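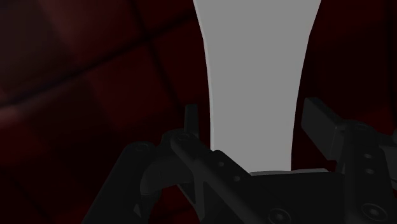
3.2 시뮬레이션 셀의 구성과 그리퍼 모델의 관리

실험에 사용한 셀은 Zemilwood 시험실의 실물 셀을 시뮬레이터에 옮긴 것이다. 로봇 손목에는 평행 링크식 두 손가락 그리퍼를 달고, 손목 카메라의 시점은 손바닥과 양쪽 손가락 링크가 화면 하단에 들어오도록 고정하였다(그림 4). 이 시점에서는 물체의 아랫부분이 손바닥에 가려진다. 따라서 파지 깊이는 영상에서 추정하지 않고 관절 각도와 접촉력으로 계산하였다.

그림 4. 손목 시점에서 렌더링한 그리퍼와 위로 갈수록 넓어지는 회색 물체. 배경은 검붉은 타일 면이다.

물체에는 무늬나 문자를 넣지 않고 무광 회색만 적용하였다. 초기 설정에서는 물체 표면에 반사 성분이 남아 있어 윤곽 검출이 조명 위치에 따라 흔들렸고, Hakala의 제안에 따라 이를 제거하였다. 타일 면의 밝기는 시행마다 바꾸었으며, 줄눈이 거의 구분되지 않는 어두운 조건도 포함하였다.

그리퍼 모델은 강체 링크와 회전 관절로 구성된다. 링크의 형상은 Kemppainen 셀의 도면에서 가져왔고, 나사 머리와 링크의 구멍은 렌더링용 메시에만 남기고 충돌 메시에서는 생략하였다. 첫 683회 시행에서 오른쪽 손가락의 관절 영점이 왼쪽과 2도 어긋나 있는 것이 확인되었다. 원인은 좌우 링크를 대칭 복사할 때 회전축의 부호가 바뀌지 않은 데 있었다. 축 정의를 수정한 뒤 해당 시행은 모두 폐기하고 처음부터 다시 수행하였으며, 이후의 분석에는 1137회 시행만을 사용하였다.

같은 오류를 일찍 찾기 위해 점검 절차를 추가하였다. 60회 시행마다 그리퍼를 물체 없이 완전히 닫고, 양쪽 패드의 접촉 시점과 관절 각도를 기록한다. 좌우 차이가 허용치를 넘으면 실행을 멈추고 영점을 다시 맞춘다. 점검 기록은 Vrabec과 Huttunen이 각각 검토하였고, 두 사람의 판정이 다른 경우에는 해당 구간을 다시 실행하였다. 실물 셀에서는 같은 절차를 작업 시작 전에 한 번 수행하며, 이때 피벗 나사의 풀림도 함께 확인한다. 실물 셀의 점검 결과는 4.1절에서 다룬다.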